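Fewer demos, more starting positions

March 12, 2019

Another week on the hand-held gripper, working over the maple-coloured tabletop with the fingers open.

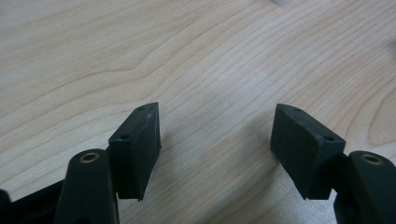

What changed

Ye-ji Seo and I recorded 70 demos from 2 starting positions, then another 70 with the start moved every time. The policy trained on the varied set finished 92 of its trials. The other one did much worse - mostly bad approaches. I'll rerun both in July.

Recent posts
Wrist calibration at Flitwood
Notes on the Kang dataset
500 grasps later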